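Bench notes: the house rules, second go
October 6, 2026

Hello again! Last time I promised I'd write up the rules for the two-arm bench, and then three of you emailed to ask where they were, so I've run out of excuses. Pour yourself something, it's a longish one.

Most of these came out of a very useful (and slightly heated) afternoon with Yareli Zepeda and Tài Vũ, who have both spent far more hours beside those arms than I have. We started from the old sheet from February, which had 14 rules on it. I could remember five. So we threw out the ones that said the same thing twice and rewrote the rest in words a person might use out loud.

First one: left and right always mean the robot's left and right. If you're standing across the table, the robot's left arm is on your right, and yes, it feels daft for a day or so. But Tài had notes from the Venton bench where half the entries used one meaning and half used the other, and sorting them out was miserable. Write "robot's left" in full if you're tired.

Second, hands stay off the mat while the arms are powered. That includes the arm that isn't doing anything! A parked arm is still a live arm, and we treat the green lights on the bases as a reminder and no more than that. If a letter falls off the far side, stop the run properly, then go and get it.

Third, look at the cables before every session. Follow each one with your eyes from base to wrist and ask whether it can snag on a plate or the other gripper at full stretch. Yareli wanted this done every run and I argued for once a session. We settled on every session plus any time you move a plate, and I'll admit she was mostly right.

Fourth, write down the starting layout before anything moves: which plates, which letters, which are already on a plate and which are loose. We have 300 runs logged on the letter task now and the early ones are a pain to compare, all down to notes like "usual set-up". Usual to whom? (Me, I'm afraid. Sorry.)

Last one, if you stop a run early, keep the record and say why. A stopped run is worth having.

Uriel Rosales has the full sheet if you'd like a copy for your own bench, and he's after comments, particularly on the cable rule. Be blunt, he likes that.
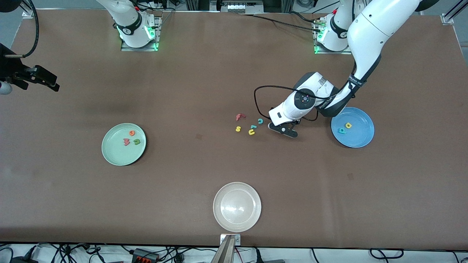
The letter task, with the robot's left arm over the blue plate.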